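Wotley Community Help > Food and Kitchen

Bottom of my steamed buns always soggy
posted by trimdale_tess, November 12, 2018

Hi all, hoping someone can save my tea. I've been making pork buns in a bamboo steamer over a wok and the tops come out lovely, all puffed up, but the bottoms are wet and sort of gluey. I've tried less water and I've tried more water! I'm using plain greaseproof cut into squares and giving them 15 minutes on full blast. The steamer came from the MacDonald shop on Bridwood Road and has 2 tiers, if that matters. The lower tier is definitely worse. Oh, and I take the lid off the second the timer goes, I'm impatient.
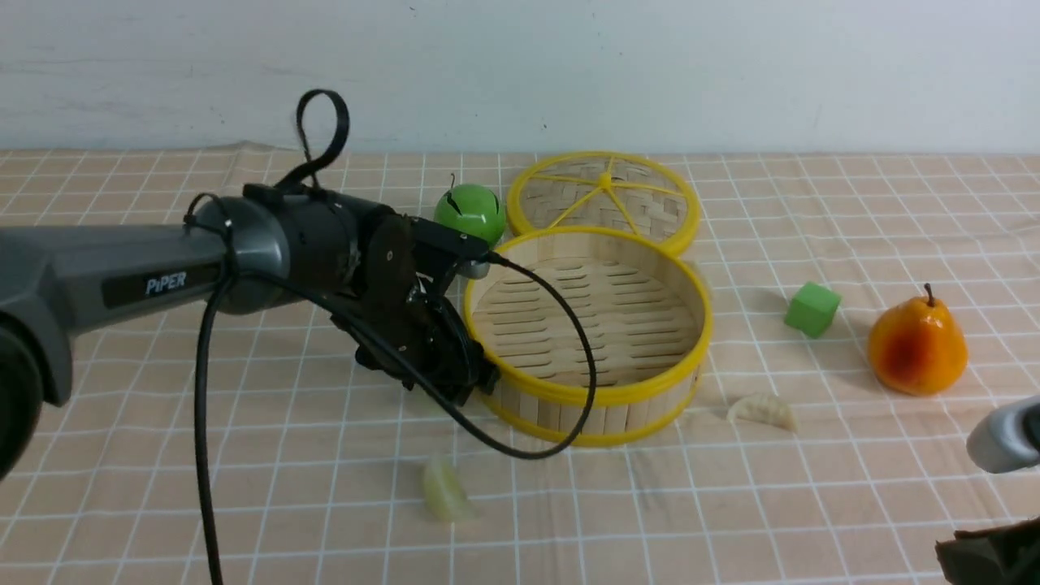
2 replies

old_mill_baker
Full blast is your trouble, I reckon. If the water's boiling that hard it spits up through the slats and soaks whatever's in the lower tier first. Bring it to the boil, then turn it down until you've got a steady steam (you should hear it ticking over, not thumping about) and keep the water a good inch below the base.

I'd change the paper as well. Poke a few holes in each square with a skewer, or use cabbage leaves, which I like better anyway as you can eat them. When the time's up, turn the heat off and leave the lid on for five minutes, then lift them out onto a wire rack straight away. I used to leave mine sitting in the basket while I laid the table and they went gluey every single time.

One more thing, is your dough very soft? I had a recipe off a packet that was far too wet, and no amount of fiddling with the steamer was going to fix it. I knocked the water back by a couple of spoonfuls and it was much nicer to shape too. Swap the tiers halfway if you're doing a big batch.

wokandroll64
just get an electric one, mine was cheap and I've not had a soggy bun since March. bamboo goes mouldy if you put it away damp, chucked mine out in the end. never tried the cabbage thing though, does it make them taste of cabbage?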